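Scoring and weigh-in changes for the fall amateur boxing series

The Shirima Amateur Boxing Series has revised its rules for the second half of the season. The changes take effect with the Wurerard card on 31st October and apply to all remaining shows, including the finals at Filten. Coaches should read them before sending in entries.

Weigh-in. The scale opens at 7 a.m. and closes at 9 a.m. on the day of the bout. A boxer who misses weight may step on the scale again within the same window, as many times as the line allows. The second-day weigh-in for tournament boxers is dropped for one-day shows and kept for the finals. Boxers weigh in without shoes or hand wraps, and the official at the scale writes the reading in the passbook before the next boxer steps up.

Weight classes. The 57 kg class stays as it was. Where only one boxer has entered a class, the matchmaker may offer a bout against a boxer from the next class up, provided the gap on the scale is no more than 2 kg and both coaches sign the bout sheet. A signed sheet can't be withdrawn after the medical check closes.

Scoring. All bouts are scored by five judges on the ten-point must system. Where a judge has the bout level after the last round, that judge must name a winner on the card. Cards are collected after each round - they were previously held until the end of the bout - and a judge may not change a card once it has been handed in.

Gloves. Lasen gloves are supplied at ringside for all bouts. Boxers may not use their own. The set now numbers 47 pairs, which allows gloves to be rested for one bout between uses.
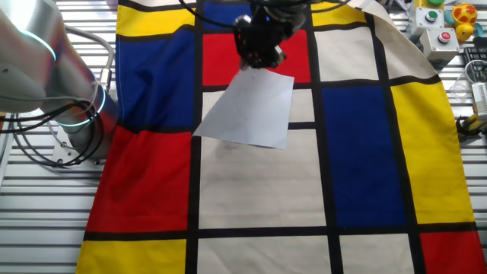

Obadia Ondieki wrote in to object to the weigh-in window, saying that two hours is too short for clubs with a long drive and that the second-day weigh-in should have gone from the finals as well. The rules group has kept both points as written for this season.

Entries close at noon on the Friday before each show. The Wurerard hall seats 300, and each club may reserve tickets when it enters.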